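Bernadette Ferrand
29/08/2022

OK so the toy bin. It has been the toy bin since February and I finally tipped the whole thing out this weekend. Thread, because I have opinions now.

39 things in there, and I did count because counting was the whole point. My rule is that only 21 get to stay downstairs – the rest go up to the closet and we swap every couple of months.

First job was pulling out the play kitchen stuff, which had migrated absolutely everywhere. Plates under the couch, a spoon in my boot (my boot!!). The Rorkico set we bought came with so many tiny forks and I have found two.

Pretend food is harder. Do you keep the pumpkin with the play food or with the fall decorations? I went back and forth on this way longer than a grown woman should. Play food won.

Then plush. I'm weak about plush. The Grovusari bear with no stuffing left in his neck is staying and I don't want to hear about it.

What worked in the end was making little groups that get played with together, even if they don't match. A plate, a mug, something to eat and somebody to come to dinner. It all fits in one small basket and comes out as one game – so much better than a giant bin of everything.

The pig's dinner party, with the lavender plate, the teal mug and the striped pumpkin:
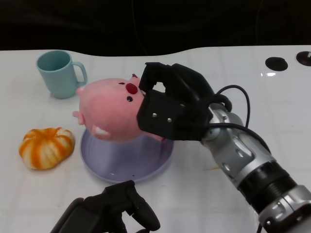
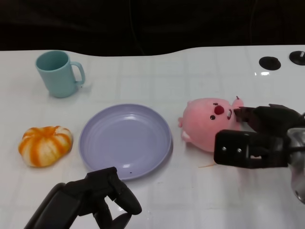

Marcy T. replied that she tried the same swap system with her two and it only held up once she put the closet basket on a high shelf, and did I wash the plush before putting it away, because hers came back down smelling like old coats.

Good call on the high shelf! Plush is going through the wash tonight, bear included, in a pillowcase so his neck survives.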